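Laundry room and utility floor tips

Quick ones this month, I'm typing between loads. Mostly stain stuff and scuffs, plus the lint thing people keep asking for.

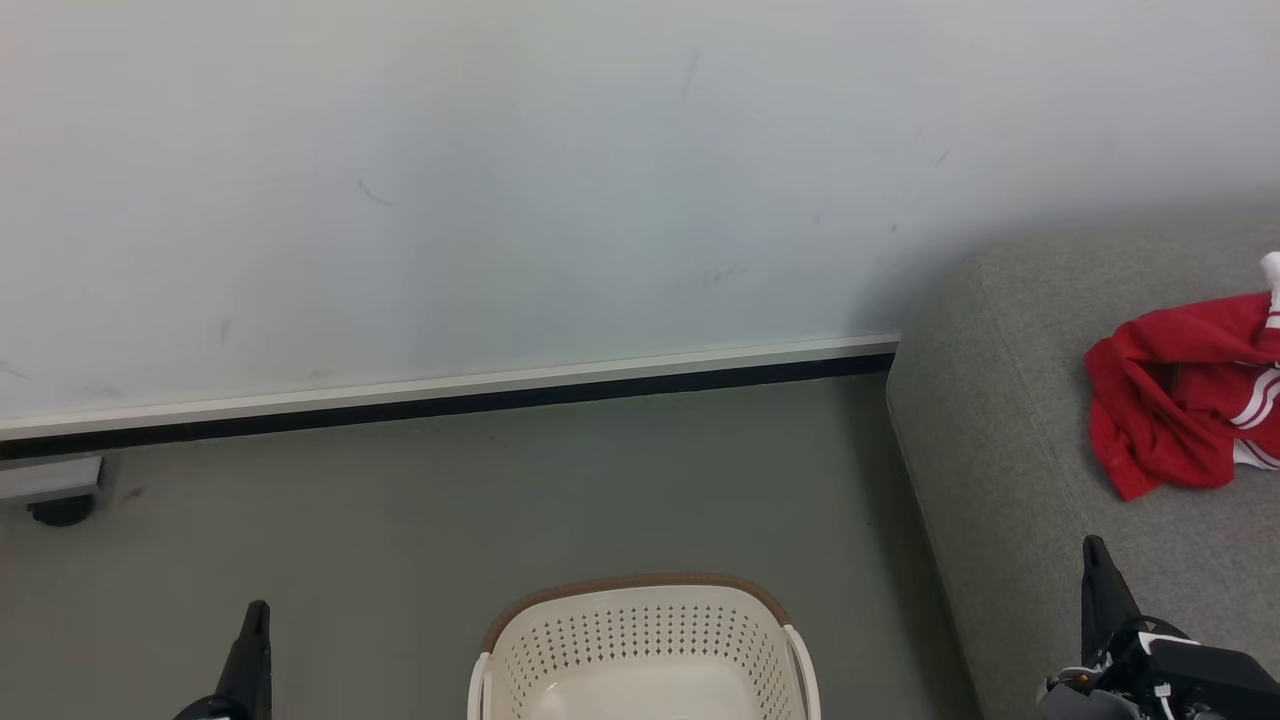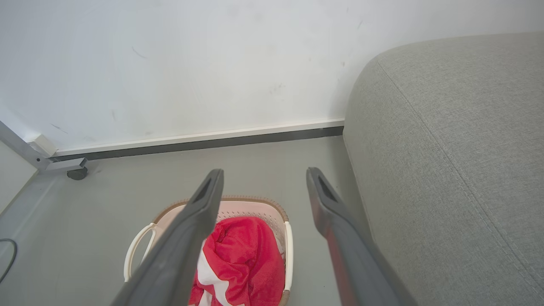
Cirncombe Home Skills Club, Laundry & Cleaning Group

Scuffs on painted walls. Dry eraser first, light hand. Then a damp cloth with one drop of dish soap. Flat paint goes shiny if you scrub, so stop early and touch up instead.

Baseboards. Old dryer sheet, wipe along the top edge. Dust stays off a good while. Do it before you mop, not after (learned that one in February).

Towels gone stiff? Half the detergent, skip the softner. Extra rinse. Shake each one hard before the dryer.

Grease on shirts: chalk, plain white, rub it in, leave 13 minutes or so long as a coffee takes. Brush off, dish soap, wash warm. Check it before drying, heat sets it.

Lint screen. Pull it every load. Every 6 weeks wash it in the sink with an old toothbrush, let it dry all the way. Water should run straight thru the mesh.

Odd socks - mesh bag, one per person, zip it, wash the whole bag. Kekeli Ansah does 5 bags in one load and hasn't lost a sock yet.

Smelly washer: hot empty cycle, white vinegar, wipe teh rubber seal, leave the door open after.

Send yours in by Friday.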